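Okico adds stacked ring pot to its dressing table range

25 Nov 2024 — Homeware company Okico has added a small stacked pot to its Trokura range of storage for dressing tables, bathroom shelves and desks. The pot goes on sale this week through the company's online store and at the Öberg home stores that already carry the range.

The Trokura ring pot is a short, open container in cream with the look of three rounded rings set one on top of another. The top ring is the widest. A small orange knob sits on its outer wall, the only spot of color on the piece.

Okico developed the pot after customers who bought the larger Trokura trays asked for something to stand brushes in. The company put the question to 300 buyers last spring. Most of them kept makeup brushes lying flat in a drawer or in a drinking glass by the mirror, and many said a glass was too tall for their shorter brushes and tipped over when it held only one or two.

The new pot was kept low so that the bristles stay well clear of the rim. A slim brush can stand in it handle down, and the opening has room for more brushes, an eyebrow pencil or a pair of tweezers.

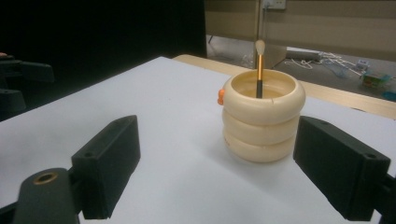

Made for small surfaces

The ring pot takes up little space and is meant to be left out on the table. It can be used alone or placed on the Trokura tray with the matching lidded box and ring dish, which were released last year. All of the pieces share the same cream color.

The glossy surface can be wiped with a damp cloth. Okico recommends washing the inside by hand with mild soap every few weeks, as powder tends to collect at the bottom of any brush holder. Brushes should be dried flat before they are put back. The pot is not suitable for the dishwasher and should not be used for candles or hot drinks.

First run and availability

The first run is 1,282 pots. Orders placed online are sent out in plain cardboard packaging with a paper sleeve, and the sleeve carries the care instructions. Unused pots can be returned within 30 days.

Stores can order the pot in cartons of 12. Mixed cartons with the lidded box will be offered once the first run has shipped. Orders from stores outside the current Öberg network are handled by Truron, which took over distribution of the Trokura range earlier this year.

A taller pot for long-handled brushes is in development — Okico has not set a release date.

About Okico

Okico designs and sells small storage pieces for the home. Its ranges include trays, boxes, hooks and desk organizers.

Product samples and press material are available on request from the Okico press office. Store inquiries should be sent to Truron.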